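Section 4: Closing Down the Outdoor Water Supply for Winter

Do this job before the first hard freeze. It applies to homes fitted with the Predard frost valve and one or more outside faucets. If your home also has a lawn sprinkler system, complete Section 5 afterward.

You will need a bucket, an adjustable wrench, a flashlight, a dry rag and the drain key supplied with the valve.

4.1 Shutting off the supply

1. Disconnect all garden hoses, splitters and timers from the outside faucets. Drain the hoses and store them indoors.

2. Find the frost valve. In most homes it is on the cold water pipe just inside the wall that carries the faucet. In homes with a crawl space it may be up to 12 feet back from the wall.

3. Turn the valve handle clockwise until it stops. Do not use a wrench on the handle.

4. Go outside and open the faucet fully. Water will run for a short time and then slow to a drip.
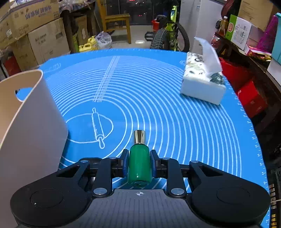 5. Leave the faucet open and go back to the valve. Hold the bucket under the drain cap on the side of the valve body.

6. Fit the drain key to the cap and turn it counterclockwise two full turns. Water left in the pipe will run into the bucket.

7. Wait until the dripping stops, then wipe the cap threads with the rag and close the cap hand tight.

Note: If water keeps running from the drain cap after ten minutes, the valve is not closing all the way. Open and close the handle twice to clear grit from the seat, then repeat steps 3 through 7. If it still runs, replace the seat washer (part 139).

CAUTION: Never remove the drain cap completely while the house supply is on. The cap can be forced out of your hand, and the area below will flood.

4.2 Protecting the faucet

1. Check that the faucet body is tight against the siding. Fill any gap with exterior caulk and let it cure as directed on the tube.

2. Close the faucet, then open it a quarter turn. This gives any remaining water room to expand.

3. Place the foam cover over the faucet. Pull the cord snug so the rim of the cover sits flat against the wall.

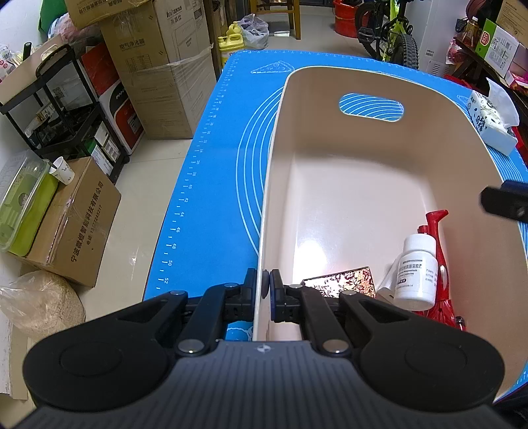

4. Repeat for each faucet. Homes with a second faucet on the garage side usually have a second valve, and both must be drained.

5. Write the date on the tag attached to the valve handle, for example "Closed Mon 25 November," and leave the tag facing out.

Note: Frost-free faucets (Istwood long-stem type) drain by themselves once the hose is off. They do not need the quarter turn in step 2, but the supply valve should still be closed.

4.3 Exposed pipe

Any pipe in an unheated garage, attic or crawl space should be covered with foam sleeve. Cut the sleeve to length, press it over the pipe with the slit facing down, and tape every joint. Do not cover the valve handle or the drain cap.

CAUTION: Do not use an open flame to thaw a frozen pipe. Close the main valve and follow Section 7.

4.4 Reopening in spring

In most areas the supply can be turned back on in late March. Close the faucet and check that the drain cap is tight, then open the valve slowly, a quarter turn at a time. Check the pipe and the cap for leaks before leaving the valve fully open.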